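The bread basket and the toy sandwich
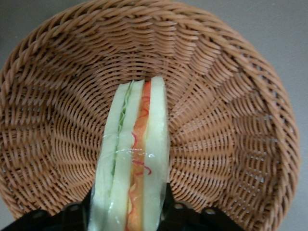
Trina Malulum
Writer and owner of this blog

The round basket used to hold rolls at dinner. I bought it in Jitaru for four dollars, and it sat on top of the fridge for most of a year before it went to the play kitchen.

It's woven from thin caramel-colored strands with a thick twisted rim. Crumbs fall through the gaps in the weave, so it was never great for real bread. Toy bread is fine.

The sandwich is the piece that gets the most use. It has three slices of bread with the fillings in between, and the lettuce has a wavy edge. It came in a set of play food from a yard sale in July. We have more than 100 pieces now, and I've started passing some along.

What stays has to fit in the basket or on the one shelf next to it. Cleanup takes 10 minutes before supper, less if the sandwich goes in last.

I wash the basket in the sink with dish soap and an old toothbrush, mostly along the rim where dust collects. Then it goes upside down on a towel overnight.

Next I need to do something about the cups.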